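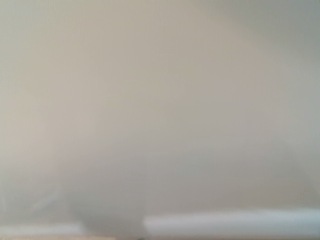
21 October 2021

Cell 2, wrist camera and gripper rules. Working notes, mostly for me and for whoever picks up the draft after Kevser goes on leave.

Spent the morning on the close-range part of the draft. The old wording said "do not rely on the wrist camera when too close to the work." Too close was never defined, so each of us had our own version of it. Mine was "when I can't read the carton label." Kevser's was "when the fingertips are the sharpest thing in view", and that doesn't help either, as the fingertips are blurred as well at that range.

What we want is a rule that an operator can apply without judgement, and that the program can apply without an operator. Proposed text, second try:

> 4.1 Below the stated stand-off, the wrist camera image shall not be used to decide position, grip or release. Below that distance the arm moves on taught position and force limit only.
>
> 4.2 The stand-off for each tool is measured at commissioning and after any change to the camera bracket, lens or fingers. It is written on the tool card.
>
> 4.3 If the image shows no edge of the work, treat the camera as unavailable, whatever the distance reads.

4.3 is the one I care about. When all you have is a wash of beige going to grey with a shadow through the lower half, there is nothing to measure from. The matcher will still hand back a number if you let it. It did so on the Camero arm in the spring with a confidence of 76, and we had the threshold set under that, so the arm went ahead and pressed a carton flap in. No harm done apart from the carton, but it went in the near-miss book and it's the reason section 4 exists.

**Stand-off measurement, tool B**

Method: flat target card on the fixture, arm square to it, back off in small steps until the edge finder holds for ten readings in a row. Room lights on, blinds down.

- First run: 206 mm
- Second run, after re-seating the bracket: 206 mm
- With the Tavares fingers fitted: 279 mm

I was surprised by the third one and ran it again. Same result. The Tavares fingers are longer and they throw a wider shadow on the target, so the bottom of the image goes grey well before the focus does. The draft only talked about focus. I've changed 4.2 so it says "fingers" as well as camera and lens (you can see it above, it wasn't in the first try).

Card for tool B now reads 279, with the finger type beside it. If someone puts the short fingers back on, the 279 is still safe, only slower. I'd leave one number on the card. Two numbers on a card means someone reads the wrong one.

**Light**

Moved the bench lamp to three places to see if the shadow under the wrist could be got rid of. It can be pushed sideways but it doesn't go. The wrist is between the lamp and the work in any position we'd want to use. A ring light would help at mid range and would probably make glare worse up close. Not going down that road until the rules are settled, otherwise we'll be re-measuring everything.

Glare: pale diagonal streaks are easy to take for an edge if you're hoping for one. Added a line to the operator notes that a faint streak is not an edge. Kevser thinks that's too obvious to write down. I've seen the edge finder lock onto a reflection on the Tokex trays, so it stays in for now.

**Gripper clearance**

Section 5 covers what has to be true before the fingers close. Current text:

1. Work is located from outside the stand-off, and the location is no older than the time limit on the tool card.
2. Nothing has been moved on the fixture after the location was taken. If a guard has been opened, locate again.
3. Force limit is set for the lightest part in the batch.
4. Approach speed inside the stand-off is the reduced speed on the card, no override.
5. On contact before the expected height, stop and back off along the approach line. Do not open and retry.

Number 5 had an argument attached. The Dosine program we inherited does open and retry, up to three times, and on rigid parts it works fine. On cardboard or anything that gives a bit, the second attempt starts from a part that has already been shifted, and the location from step 1 is no good any more. I'd like one rule for all parts. Kevser would allow retry for rigid parts with a written exception. We agreed on one rule with an exception form, and the form has to name the part number. A form that says "rigid parts" gets turned down.

Number 3: "lightest" isn't quite right. The weakest part isn't always the lightest. Left a query in the margin.

**Logging**

Every image the program acts on gets stored with the arm position. That was already practice. The change is that we now store the ones it refused to act on too. When I went back through the spring near miss there were 13 images from the approach and every one had been accepted, so there was no way to see how near the others had been to the threshold. Refused images get kept for the same length of time as accepted ones and go in the same folder, flagged. Don't tidy them out because they look like nothing. I've done that myself, two years ago, and regretted it.

Naming stays as it is: cell, tool, run, step. Please don't put initials in the file name.

**Camera bracket**

Two screws on the bracket, both had thread lock, both held. Put a paint mark across each one so a shift will show. Checking the paint mark is now the first line on the daily sheet for cell 2. If the mark is broken, the stand-off on the card is void until it's measured again, and the arm doesn't run in vision mode. It can run taught moves with the guard closed.

Wiped the lens cover with the blue cloth, dry. The cleaner on the shelf leaves a film. I've put a new bottle on the order list, plus two spare covers.

**Things not decided**

- Whether 4.3 should stop the arm or only drop it into taught mode. I lean to stopping it. Production will want the other one. At the least it should give a message in plain words: "camera can't see an edge", with the error code after it.
- Who signs the tool card. At present it's whoever measured it, and I'd like a second set of initials from someone who watched the final reading.
- How old a location can be. The card has a space for it and I've left it blank. Needs a drift test with the cell warmed up and I haven't had the machine for long enough at a stretch.
- Whether the rules cover the training arm. It's slow and light and sits behind a screen, but people learn their habits on it. I'd say yes.

**For November**

Drift test, tool B, full shift. Repeat the stand-off measurement on tools A and C with whatever fingers are on them, then fill in the cards. Kevser to redo the operator notes as a single page, large type, for inside the cell door. I'll write up the exception form and get comments before the draft goes round.

Old section 4 pages are in the back of the binder with a line through them. Leave them there so we can see what changed.

Afternoon: put the taught approach back to the saved version, force limit unchanged, card B clipped to the pendant. Key is in the drawer.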